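**Hand-held gripper demonstration** is a way of gathering examples for a robot learning system in which a person does an everyday job while holding the robot's "hand" directly, with no robot arm attached to it. The tool carries a camera, and the recordings made with it are later used to train a program that will move a real arm with a similar gripper. The method sits somewhere between filming people at work with their bare hands, which is easy to do but hard for a robot to copy, and steering a full robot by remote control, which gives very clean examples but is slow, tiring, and tied to one room.

## Background

Anyone who has tried to teach a robot a household chore will know how many examples it takes, and how dull it can be to make them. For a long time the usual approach was teleoperation, in which a person moved a set of controls and a robot across the table followed along. It works well enough, but the person has to learn to be patient with the machine. A towel that takes a few seconds to fold by hand may take a minute or more through the controls, and new operators often need days before their examples are worth keeping.

Holding the gripper directly does away with a good deal of this. The weight of the cloth, the drag of the table, and the small tug when a seam catches are all felt in the wrist, and most people find that they can manage simple tasks within the first hour. The tool is also easy to carry, so the work can go to a kitchen, a bedroom, or a laundry room, wherever the chore would naturally be done. That variety matters a great deal, as a program trained at a single table under a single lamp tends to do poorly anywhere else.

## Equipment

Designs differ, but most hand-held grippers share a few parts. There is a handle with a trigger or a squeeze grip, a pair of fingers that close toward each other, and a camera mounted so that it always looks out over the fingertips. The fingers are usually moved by a set of jointed arms, arranged so that the pads stay parallel as they open and close. Flat pads are the common choice for cloth, which slips out of rounded ones more easily than a beginner might expect.

Many tasks call for two grippers, one in each hand, and each then makes its own recording. The two recordings have to be matched in time afterward, and it is a good habit to begin every session with a simple signal that both cameras can pick up, such as closing both grippers at once in front of a printed marker.

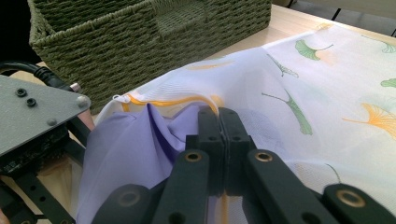
Cloth is among the most popular subjects for this kind of work, and also among the most stubborn. A cup has the same shape wherever it is set down, while a curtain or a pillowcase takes a new shape every time it is touched. Thin fabrics bring a difficulty of their own, in that whatever lies under them can show through, and a learning system may have trouble telling which layer is on top. Printed patterns help in some ways, giving the program something to follow as the cloth moves, but a pattern that bends and stretches along a fold can also be mistaken for an edge.

## A typical session

Practice varies from one group to the next, and the outline given in the Teltotex handbook is a fair picture of how an ordinary session runs. The collector sets out a handful of items, starts both recorders, gives the opening signal, and carries out the task from beginning to end. The items are then mixed up again by hand before the next attempt, so that no two examples start from quite the same place. The handbook suggests a rest after 60 attempts, and most collectors are glad of it, for the grip can be hard on the thumb.

Collectors are generally asked to move at a steady, comfortable pace and to keep their free fingers out of the camera's view. They are also asked to leave small mistakes in. If a corner slips and has to be picked up a second time, the recovery is often the most useful part of the whole recording, and throwing it away would leave the robot with no idea what to do when the same thing happens to it.

## The Budholm collection

One of the better-known small collections of cloth handling is the Budholm set, begun in March and released on December 1, 2021. It holds 1,162 recordings made in 5 homes, covering the lifting, spreading, and sorting of 74 different pieces of fabric, from dishcloths and scarves to bed linen. Each recording comes with a short written label, a note of the room, and a mark showing whether the task was finished.

The set was put together with tools from the Kaltov workshop, whose open plans made it possible to print and repair parts on the spot. The Phelan project later used the recordings to train a two-armed robot to take items out of a pile one by one. Its report was encouraging about cotton and wool and a good deal more cautious about anything slippery, and it recommended that later collections spend more of their time on light and see-through fabrics.

## Limitations

A person's arm can reach around corners and twist in ways that many robot arms cannot, so some recordings show motions the machine has no means of repeating. These are usually found and set aside by checking each path against a model of the arm. Tracking is another common source of trouble. The position of the gripper is often worked out from the camera picture, and when a large piece of cloth fills the view, there may be very little that stays still for the software to hold on to. Fixed objects on the table, left in the same place for the length of an attempt, make this easier.

There is also the matter of touch. The collector feels how tightly the fabric is held, but unless the pads have force sensors, none of that feeling is stored.

## See also

- Learning from demonstration
- Teleoperation
- Robotic handling of cloth
- Parallel-jaw gripper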